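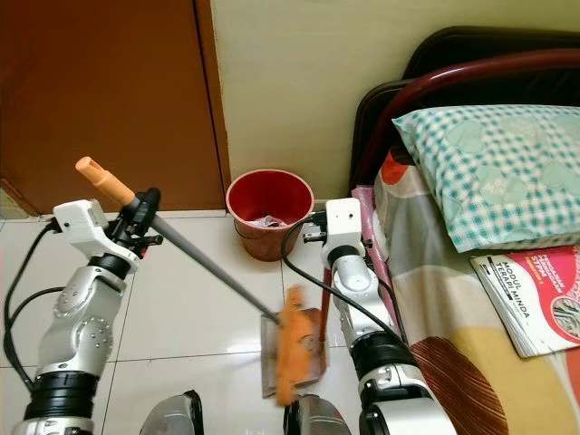
Orange broom and dustpan on the floor, March.

Residence diary, Olton House

The morning was given over to the reopening of the reading room, which had been closed to residents for 16 days while the heating pipes were replaced. The contractor's foreman handed back the keys at 8.30 and the inspection was carried out directly afterwards. Two radiators on the garden side remain slow to warm. The firm has undertaken to return before the end of the month.

The lending collection was then brought up from the basement. It stands at 930 volumes, of which 900 were entered in the old register and the remainder came with the Plorstead bequest. The bequest books have not yet been stamped. I have asked that they be kept on the lower shelves beside the door until this is done, and that none be lent in the meantime. Several of the county histories have loose boards and will need to go to the binder at Ukton – the estimate received last year will no longer hold.

Bienvenido Marquez called at eleven with regard to the spring lecture. He proposes to speak on the tea gardens of the old port and would like the use of the projector, together with 89 chairs if the hall can take them. I replied that the hall is licensed for fewer than that and that the adjoining room could be opened if the folding doors are found to be in order. They were last used two winters ago. He accepted this and will send his title by post.

Luncheon was supplied by Güneş, the kitchen here being still without hot water. The soup was very good and the bread arrived late.

In the afternoon I wrote to the trustees concerning opening hours. Residents have asked for the room to stay open until nine in the evening, and I have recommended a trial until the end of spring. The matter of the clock was also raised – it gains four minutes a day and the repairer has not answered either letter.

Rain from three o'clock. Lamps lit at five. The window catch by the atlas case is to be looked at tomorrow.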